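Showing, then letting go: teaching a robot bedroom jobs by hand
Speaker notes, Trerkell project, Jellano open meeting, 01/05/2021

Slide 1. Title
Wait for the doors to close. Say who we are in one sentence: Trerkell teaches robot arms household jobs by having a person do the job through the arm first. Questions at the end, except short ones about words.

Slide 2. What the arm sees
Bring the three stills up together and leave them up for a minute before talking.
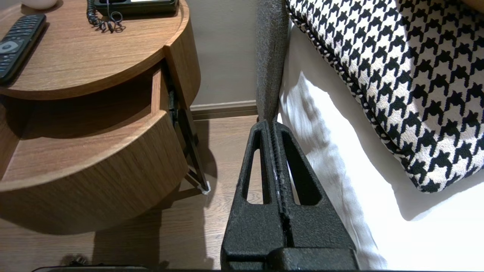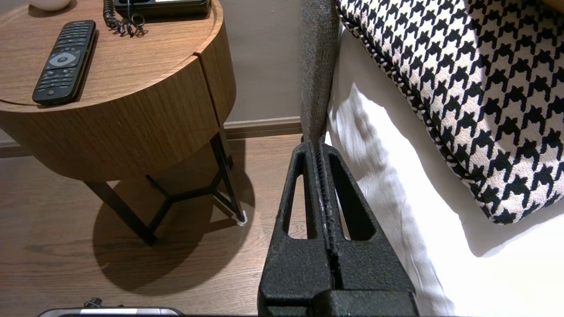
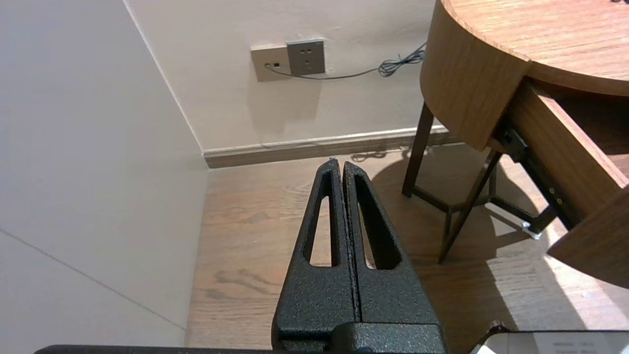

Wrist camera views, gripper closed, round wooden bedside table. Drawer open in the first and the third.

Point out the fingers first. They sit low in the middle of every picture because the camera moves with the hand. The person driving sees them all the time and so does the learning program.
Then the drawer. In the first still it is out on the left, and in the third it is out on the right-hand side of the picture. Same job on paper, very different pictures. Ask the room which they would find easier to close with one hand. Take two answers at most.
Mention the coiled telephone cord on the tabletop in the first and second. Cords are a worry in any bedroom task. We tell operators to plan the path of the arm with the cord in mind before they start to move.
Third still: sunlight on the floor and a big shadow under the table. Come back to this on slide 6.

Slide 3. Two ways of showing
By hand: you hold the arm itself and move it. Good feel for contact. The trouble is that your own hands and sleeves can get into the camera view, and the arm will not have them there when it works alone.
By remote control: you stand back with a handset and the arm copies you. The pictures stay clean. You lose most of the feel, and new operators push too hard against furniture for their first few sessions.
We started by hand and moved to remote control in January. The handset software is Holub, written in-house. Don't go into the wiring unless asked.

Slide 4. The numbers
2,674 demonstrations in the full set, all jobs.
300 of those are drawer jobs, opening and closing.
63 of the drawer ones were taken out before training.
Say why they came out: the operator paused too long, changed their mind halfway, or finished with the drawer not fully shut. A pause looks harmless to a person. The program learns it as part of the job, and then the arm stops dead in front of the furniture.
If someone asks whether failures should be kept, say we keep them in a separate folder, marked, and have not trained on them yet.

Slide 5. What we tell operators
Read these out slowly, people write them down.
Start from a different place each time.
Look at the camera view, not at the arm.
Come towards the handle or edge at a steady speed.
If you miss, back off and come in again. Do not scrape along until it catches.
End with the gripper clear of the furniture and hold still until the recording stops.
The second one is the hardest to teach. People naturally watch the arm, and then they use things the wrist camera never saw. We now have new operators practise with a screen between them and the table.

Slide 6. Light
Go back to the third still if the projector allows. The patches of sun move through the day and the shadows move with them. A set recorded only in the morning gives an arm that is poor in the afternoon. We write the time on every session sheet and try to spread each job across the day. Blinds down is a separate condition, also written on the sheet.

Slide 7. Levov
Levov is our name for the second round, where the arm tries the job alone and the operator takes over when it goes wrong. The takeover is recorded as a new demonstration. These are short and dull to collect, but they cover the places where the arm gets lost, and the first round has very little of that.
Be clear that this round is still going on. No results today. Do not be drawn into giving a success rate.

Slide 8. Open questions
How many operators does one job need? We used too few at the start and the arm picked up their habits.
Should the by-hand recordings be mixed with the remote ones? Opinion in the team is split.
What to do about soft things, bedding above all. Drawers slide one way. A sheet goes anywhere.

Slide 9. Contact page
Leave it up during questions. The session sheet is on the table by the door for anyone who wants a copy. Handset can be passed round, switched off.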